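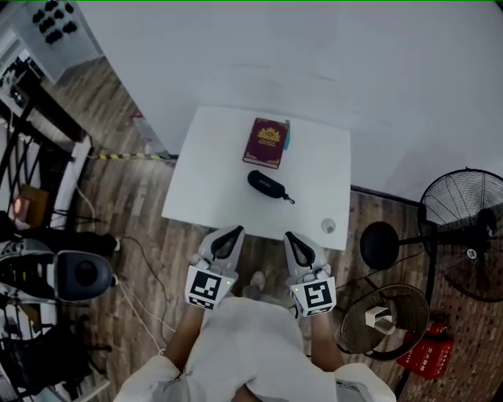
For most of January, the people at Skillow were proud of their numbers. The little company teaches robot arms to handle household things by having people do the handling first, with a gripper in each hand, over and over, while the tools record where they go. By the end of the month they had 2000 recordings, and Halima Mohammed, who had joined to look after the data, was just about ready to send the lot over to Brerkora, where a real arm was waiting to learn from them.

Then the arm at Brerkora started pinching the air. It would glide down toward a book, lovely as you please, and close its fingers well to the left of it. Once it came down hard enough on the tabletop to snap a fingertip, and Anselmo Villanueva, who was standing closer than he should have been, hit the stop button and went to sit down for a while.
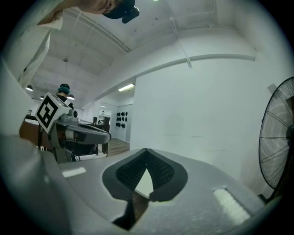
The hand-held grippers carry printed marker cubes, which tell the software where each one is.

It took Halima and Jacobus Ngubane the better part of a week to find the trouble, and a good deal of tea (she makes it very strong). A cube on one gripper had worked itself a hair out of true, and every recording made after that carried the same small lie. They threw out 308 of them. Jacobus still winces when he talks about it!

Now everybody checks the cubes after every 20 recordings, and at Brerkora there is a line of tape on the floor that Anselmo put down himself.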